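Frequently Asked Questions: Operator Sessions, Plurnmont Teleoperation Program

Last updated Friday, November 18, 2022

These questions were collected from new operators, visiting staff and partner institutions. Applicants should read the full page before booking an orientation session through the Gilteo scheduling desk.

What does an operator do?

An operator controls a two-armed robot from a separate station and carries out a household task from start to finish. The motion of both arms and the video from all cameras are saved together as one demonstration. Demonstrations are later used to train the robot to perform the same task without an operator.

Do I need a background in engineering?

No. Most operators have none. Steady hands and patience matter more than technical knowledge. Applicants must be at least 18 years old and able to sit comfortably for the length of a session.

How long is a session?

A session consists of 30 demonstrations with a break at the midpoint. Operators may ask for additional breaks at any time. The current kitchen series calls for 455 accepted demonstrations, shared among all operators.

What will I see while I am working?
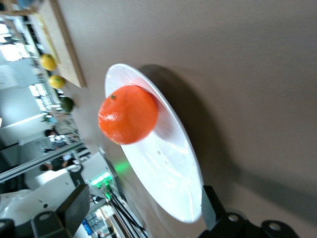 The operator station has one screen for the table camera and one for each wrist camera. New operators tend to watch the table view only, and their grasps suffer for it. The wrist view is the better guide during the last part of an approach. When a tangerine is on its plate, for example, both gripper fingers can be seen at the bottom of the wrist view with the fruit beyond them, and the operator can judge whether the opening is lined up before moving in. The wrist view tilts as the wrist turns. Operators who find this uncomfortable should look back at the table view and slow down.

Which arm is "left" and which is "right"?

Left and right are always named from the robot's side. The table camera faces the robot, so the right arm appears on the left side of that screen. Instruction cards, session notes and spoken directions all follow this rule.

May I use both arms at once?

Yes, where the instruction card allows it. One arm may wait near its next object while the other completes a grasp. The arms must not cross over each other, and neither gripper may be pressed against the tabletop.
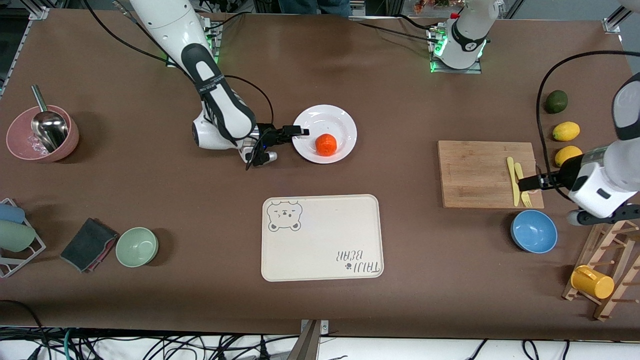

Kitchen series, table view. Right arm at the plate; left arm at the cutting board.

Why are there objects on the table that my task does not use?

A robot trained on a bare table often fails on a crowded one. The layout sheet for each session therefore includes extra items such as bowls, cups and a dish rack. Please leave these items where they are. If one is moved by accident, finish the demonstration and report it to the session lead.

What happens if I make a mistake?

Small corrections are welcome. A missed grasp followed by a calm second attempt is a useful demonstration and should be completed. A dropped object that leaves the table ends the demonstration, which is then marked as incomplete. Operators are not penalized for incomplete demonstrations.

Can I guide the arms directly by hand?

Hand guiding is offered only in the Kinsella room, on a separate single-arm unit. It requires its own orientation. Operators must not touch the arms in the kitchen series while they are powered.

Who reviews the recordings?

Each demonstration is checked by two reviewers using the Grakard review tool. Of the 733 demonstrations submitted since June, 56 were returned for a second look, most often for a wrong instruction label.

Will I appear in the recordings?

You may. The cameras cover the table and part of the room behind it. All operators and visitors sign a recording consent form on arrival. Requests to withdraw consent should be made in writing to the program office.

How do I cancel or change a session?

Use the scheduling desk no later than noon on the working day before your session. Changes after that time must be made by telephone.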